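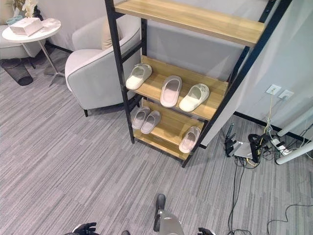
December 8, 2025

Workshop log, slipper job

Got in before lunch and had the shared room to myself until mid afternoon. The plan was to get the robot to square up the slippers on the rack: pairs together, toes facing out, nothing on the top shelf. I left the top shelf clear on purpose. The head camera loses it when the robot stands close enough to reach the lower two, and I don't want to deal with that yet.

Start layout was three on the middle shelf and three on the bottom. Middle: white at the left with the toe towards the rail, light grey lying diagonally, then the white one with the emblem on the strap. Bottom: two grey side by side, and the pinkish one alone at the right-hand end. I wrote that down before each set so I could put them back the same way. It is dull work but the last set in August was useless because I hadn't done it.

Loaded the Utska grasp settings first. They were tuned for mugs and they close too hard. On the first few goes the hand pinched the strap flat and the slipper swung round as it lifted. Dropped the closing force to 781 on the controller's own scale, which is not in any unit I can find in the manual, and it held the strap without squashing it. At 1016 it was still folding the soft ones. I'll leave it at 781.

The middle shelf is the easier of the two. For the bottom shelf the robot has to bend at the hips and the knees together, and the right hand comes in very close to the black rail. It touched the rail twice. No damage, but the rack shifted on the carpet and I had to push it back and start again. I have put tape on the feet of the rack now to mark where they go.

The pinkish slipper is the awkward one. The shadow under and around the shelf seems to confuse the Clikby detector, and with the pale colour against the pale wood it was drawing the outline too small. I turned the threshold down and got it back, but then it started finding slippers in the carpet. The carpet is all light and dark grey streaks and I suppose some of them are slipper-sized. I have masked off everything below the bottom shelf, so it can't look there at all. That will be a problem if one ever gets dropped, but it will do for this week.

Frame log for the day came to 3158 frames, which I copied to the Bristano drive before packing up. Five full runs are good enough to keep. The others have me reaching in to move things.

The cables want sorting. The black ones run out from the power strip across the carpet in loose loops, and I don't like having the robot step back with those anywhere near it. I meant to do it first thing and didn't. I'll buy some of the flat floor covering, or route the lot along the skirting board.

Left ankle was making its ticking noise again after the long bend. Checked the screws at the shin and they were tight. Wikström put out a note on joint play for this actuator and I have it saved somewhere, so I'll read it before I take anything apart.

To do next time:
Cables.
Try the left hand on the grey pair.
Lamp low down on the right for the bottom shelf.
Put the mug settings back when finished, the next person will want them.

Locked up at six.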